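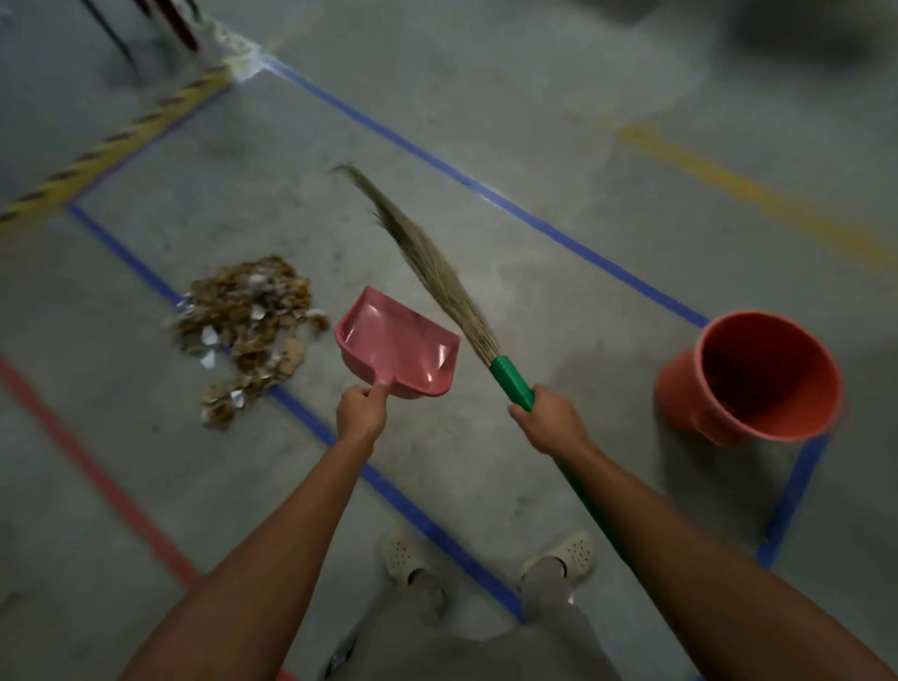 Pink pan, grass broom, orange-red bucket standing by.

Re: [warnwood-floor] Who sweeps the taped squares?

On Wednesday Macario Robles wrote:
> The blue tape marks where the bucket goes. It does not mark
> where the sweeping stops. I found 11 bits of cardboard one
> step outside it. Also, who ordered a soft broom for concrete?

Macario, I ordered the broom. It gets paper scraps and dry leaves to move together, and the stiff one from Brunner only flicked them at Celine. It cost 20 dollars and I'd buy it again – maybe with a longer handle.

As for the cardboard, I accept the charge. My method, such as it is:

1. Pull everything into one pile before the pan comes out. Chasing single scraps with a pan is a hobby.

2. Tip the pan back when it's heaped. Packing paper slides off the lip if you give it half a chance.
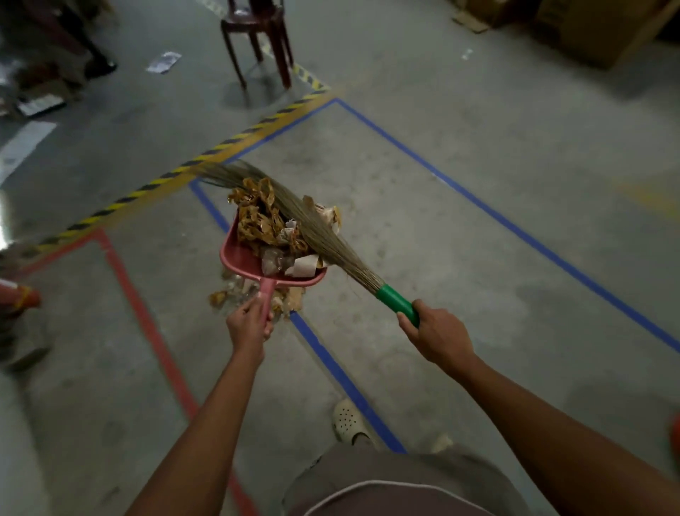
3. Go around again for the strays, chair legs included. Plastic wrap goes in by hand if the broom won't take it.

The stiff broom is behind the Briketti pallets if you miss it.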